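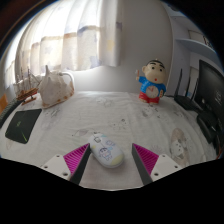
03/08/2020 – desk things, cloth, and the mouse again

Right, writing this up before I forget which bits we agreed on and which bits I only agreed with myself. The question for this round was whether the white printed cloth stays on as the base for the small objects set, or whether we go back to something plain. I like it! Maksym doesn't. He says the doodles make his eyes swim after an hour, and he has a point, but they're so faint (greys and pastels mostly) that I stop noticing them once there's something standing on top.

The mouse is the awkward one. White mouse with a cartoon print on white cloth with a cartoon print – I picked it on purpose, and Illia asked me twice if I was sure. It has little outlined figures in blue, purple and pink, and a pale yellow patch near one end, and that patch is the quickest way to tell which way round it's lying. I've started writing "yellow end" in the layout sheet and everybody seems to know what I mean. Tilted looks better than square on, so tilted it is for now.

Shin-chan is staying. Blue shirt, red shorts, clock in his tummy, no trouble finding him from across the room. I want him towards the back, where he doesn't crowd the smaller things. Vitalii wanted to set the clock to the right time before each layout and I said please don't, we'll only forget and then argue over which ones are wrong. (If anyone has already been fiddling with the hands, write it on the sheet.)

The shell goes back left. It's a lovely thing, big white conch with an orangey tan edge to the lip, and the inside is so glossy that it picks up the window. I tried to talk myself into swapping it for something duller and couldn't. Tymofii H. thinks we should draw the curtain for the shell layouts, I'd rather leave it open and note the weather. To be settled with Symonenko, who has the final word on the lists anyway.

Numbers, for the record: 265 layouts planned with this cloth, 108 done, and 74 of those have the mouse in. That's too many mice. I'll shift the balance next week and bring in the tape dispenser and the two mugs from the Sesholm box.

Cloth care, as it came up at lunch:
- shake it out, don't brush it (brushing leaves fluff)
- cool iron, from the back
- the big beige and white character goes on the right. Always. We had it upside down for a whole morning in February and had to redo four sheets
- no tea on this table, Kravets

Still open: do we buy a second cloth? Camby had the same print when I last looked, but the colours came out a bit stronger on the sample, and I don't want two that nearly match. Tymofii K. is going to ring them and ask for a cutting. Until then this one gets folded into the Jeleleo drawer at night, printed side in, with the shell NOT on top of it please – there's a crease across one corner already and I've spent about ten minutes with the iron getting nowhere.

Tomorrow: mugs, tape dispenser, fewer mice. Ask Maksym about the lamp.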